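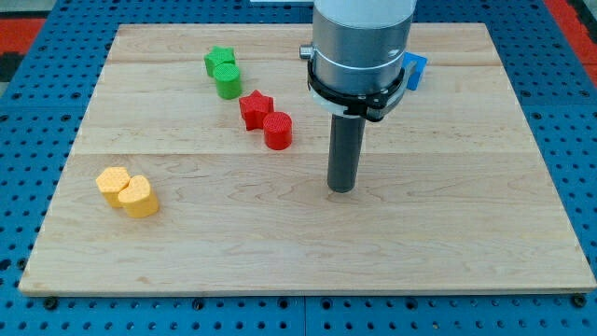
Agnes Haldane remarked at the spring open evening that Cestcombe had always asked its families to stay for the second half of the day, and that this was why she enrolled both her sons.

About Cestcombe School
By the School Office | March
Filed under: Our School, Admissions

Cestcombe School is an independent day school for children in kindergarten through grade six. The school serves families in Bostbridge and the nearby town of Pringle. Present enrollment is 227 students.

The school day is divided into two parts. Mornings are given to reading, writing and mathematics. Afternoons are reserved for music, science, art and outdoor study, and parents are welcome to attend any afternoon class after signing in at the front desk. Visits on Monday are limited to families of new students.

Homework is not assigned before grade three. From grade three onward, students are expected to complete 30 minutes of reading each evening. Written reports are sent home at the close of each term, and teachers meet with every family in the fall.

The library holds 650 titles on open shelves in the lower hall and a larger collection upstairs for grades four through six. School notices, lunch menus and bus changes are posted on Skemo, the parent message system. Families without access to Skemo may request printed copies.

Applications for the coming year are accepted until all places are filled. Brothers and sisters of current students receive first consideration.

Comments (2)

Pringle parent: Does the late bus still stop at the Pringle post office? The menu page says yes but the bus page doesn't list it.

R.T.: My daughter loved the afternoon music classes. Please keep them going in grade six.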